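2021-07-20, chores bench, Brestton

Unpacking and tidying, hand-held grippers, both hands. Still no arms involved.

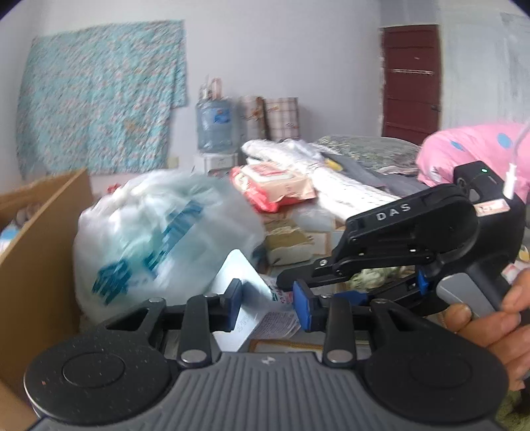

Bag, open box, bedding. DAS gripper on the right, blue pads on both tools.

The question on the whiteboard since April is "can it do chores yet," and somebody has underlined "yet" twice. Current answer for tidying up a pile of household stuff: a person can do it through two grippers, slowly, while muttering. I count this as progress. In April the person couldn't either.

What I wanted out of today was a feel for which objects are going to embarrass us when the policy has to do this without a human squeezing the trigger. Ranking, worst first:

Plastic bags. A big one has no shape until you touch it, and then it has a different one. Pinch one layer and it slides over whatever's inside. Pinch two layers and you've usually got some of the contents as well. The Simel planner wants a grasp point, and a bag is all grasp points or none, depending on its mood. Semi-transparent plastic also does rude things to the depth estimate. Need to look at the depth maps from this session before I say anything ruder.

Blankets and loose cloth. Picking up is easy, any fool fold will do. Putting down is where it goes wrong. "Folded" turns out to be a matter of opinion and I'd like us to write ours down before we score anything. My proposal: edges within a hand's width, no corners hanging off. Florura's chore list just says "neatly," which my mother also used to say, with about the same test coverage.

Flat packages lying on something soft. Fingers push down, the bedding goes down too, the package stays exactly as flat as it was. What works for me is shoving it toward an edge or against something heavier and tipping it up. I do this without thinking and had to slow down to see that I was doing it. The Sugiyama baseline has no such move. It presses, closes on air, and reports success.

Cardboard box. Fine. Flaps are a nuisance if you come in from the side, so come in from the top.

Pillows. Lovely. If the world were pillows we'd have shipped.

Numbers: 29 episodes logged, 6 thrown out (all mine, left hand let go early). Target is still 4,000 for this task family. I did the division and then closed the spreadsheet.

Grip fatigue sets in after 30 minutes. Past that I get sloppy on the trigger and the demos get sloppy with me, so shorter blocks from now on, swap operators in between.

To do:
– depth maps, bag episodes first
– write down what "folded" means, get Florura to agree in writing
– add the push-and-tip as its own labeled segment
– recheck left trigger zero
– whoever took the good wrist rest, bring it back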